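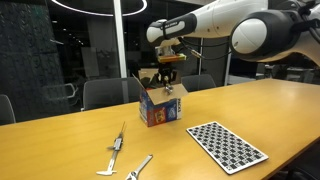 Figure 1. Retail box with opened flaps on the work table. In front, the digital caliper used for the measurements.

2. Background and aim

Our group project in the packaging course was about retail boxes for small hand tools. The company Bjarnason sells its tools in printed cardboard boxes and wanted to know how well these boxes survive when they are opened and closed many times in a shop. Customers like to look inside before they buy, and after some weeks the flaps do not stay down anymore. The store in Clundlow reported this problem first, and later also the store in Kaltbridge.

The aim was to find which part of the box becomes weak first, and to suggest a small change that does not make the box much more expensive.

3. Method

We received 18 boxes from the same delivery. They have plain brown cardboard on the inside of the flaps and color printing on the outside. Before the test we kept all boxes in the same room during the night, so they had time to adapt to the air there.

Each box was opened and closed 148 times. After the last closing we let the box stand for 6 minutes and then measured the gap between the two top flaps with the caliper. We measured at the middle of the gap, and never near the corners, where the board is often pressed together. The first values were not good - one of us pushed the jaws too hard and the cardboard gave way. We repeated these measurements with a lighter hand and used only the new values.

We also wrote down every visible damage of the print along the fold lines.

4. Results and discussion

In almost 6 of the 18 boxes (five with a clear tear and one where we did not agree) the board was torn at the end of a fold line. The print cracked much earlier than the board. For the customer this looks like an old box, even when it is still strong.

We suggest a small round cut at the end of each fold line, as in the Unlow box style which we studied in February. A series of 2000 boxes would need only a changed cutting tool, but we have not asked for a price yet.

One weak point of our work is that all boxes were empty during the test. With a heavy tool inside, the side walls may bend more and the result could be different.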